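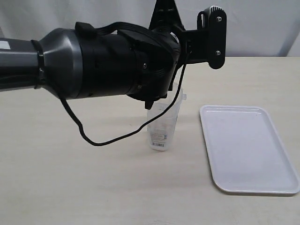 Can anyone turn up to an open day at a robot lab, or do you have to know something about robots?

Anyone can, provided they put their name down beforehand and are willing to wear a paper badge. The one at Anow asked for a name, an email address and whether we had any dietary needs, and then served a single kind of biscuit.

Anow open day, 7 Apr 2019

Anow is a small outfit on the Minel estate, between a tile warehouse and a place that reupholsters pub seating. It builds and tests arms that pick things up and put them somewhere else. Twice a year it lets the public in to watch. I'd missed the December one on account of a cold, and had been hearing about it ever since from people who had not had a cold.

I went with low expectations and a sandwich. The gallery is short, as I spent most of the afternoon with my hands in my pockets, listening. Notes follow, in something like the order I wrote them on the back of the programme.

The cup bench

The picture at the top of the page is from the bench where I stood longest. A clear plastic cup stands under the gripper, with a white tray beside it, and the idea is that the one should end up in the other. I have been able to do this since I was small and had never thought to invite anyone round to see it.

Clear plastic is a miserable thing to give a robot, we were told. You look at a see-through cup and your brain fills in the rest. The machine looks at it and gets mostly table. Add a pale table and a white curtain, and you have more or less hidden the cup in plain sight. I asked why they didn't use a nice red mug. "We did the red mug," said Vaida Priedītis, in the tone of someone who has done the red mug.

Vaida runs the bench and was the best thing about the day. She explained everything as though we were bright but had arrived halfway through the film, and was quite happy to say when she didn't know. Questions she fielded while I stood there: does it get tired (no, but the motors warm up), is it clever (pause), could it do a baby's bottle (longer pause), and where did she get the tray (a catering supplier).

The cable, which you'll notice takes the scenic route across the front of the cup, came up as well. A man in a cycling jacket wanted to know why it wasn't tucked away. Vaida said the wrist has to turn, and a cable with no slack in it is a cable you will be replacing. He nodded like a man who was going home to look at his brakes.

How the demonstration went

Visitors were let in 12 at a time, which in a room that size meant eight people watching and four people looking at the backs of coats. I was a coat-looker for the first round and hung about for the second.

Each run began with Vaida saying "right, then" and ended with a murmur from the front row. A murmur going up meant the cup had reached the tray. A murmur going down meant it hadn't. In between came a whirring noise and a great deal of thinking, none of it ours. What struck me was how gently it all goes. I had expected something out of a car factory, with sparks. It was much more like watching my uncle park.

There was a sheet pinned up by the door with the number of tries logged on that bench so far: 347. I can't tell you how many of them went well, as that column had been folded under. When I asked, Vaida laughed and said I should come and work there.

The talk

After the benches we were herded into a side room for a talk by Sérgio Fonseca, who looks after the software end of things. He opened by promising not to use any equations and kept his word for eight minutes.

The gist, as far as it stuck: moving the arm to a spot is easy and has been for decades. Knowing which spot, and how hard to squeeze once you are there, is where the money goes. Squeeze a thin plastic cup like a tin of beans and you no longer have a cup. Don't squeeze enough and it slides out and rolls under something. He had strong views on the rolling. I gathered that a fair part of his working week is spent on his knees with a torch.

He also talked about labels and barcodes, which I had assumed were a help. They can be. A sticker gives the camera something definite to find on an object that is otherwise mostly absence. The trouble is that a system can get very fond of the sticker, and then you turn the cup round and it behaves as if you've left the room. A woman near me said her cat was the same with its bowl. Sérgio wrote this down, or pretended to.

Gilbert

I should mention Gilbert, as half the people there had come to see it. Gilbert is the older machine, the one that was in the local paper for sorting spoons. It was away having its bearings done. There was a card on its stand saying so, and a small boy cried at the card for some time. They handed him a sticker and he recovered.

Getting there, if you fancy the next one

Take the number 4 bus to Isden Road and walk back towards the roundabout. The sign for Anow is smaller than the sign for the pub seating, and I walked past it twice. Parking exists but belongs to the tile people, who come out and tell you so.

Tea is free. The biscuits are plain digestives. Sit near the door for the talk if you have a bus to catch, and stand on the left at the cup bench if you want to see past the shoulders of the taller enthusiasts.

The next date goes up on the Anow noticeboard when they've settled it. Gilbert is expected back by then, bearings permitting.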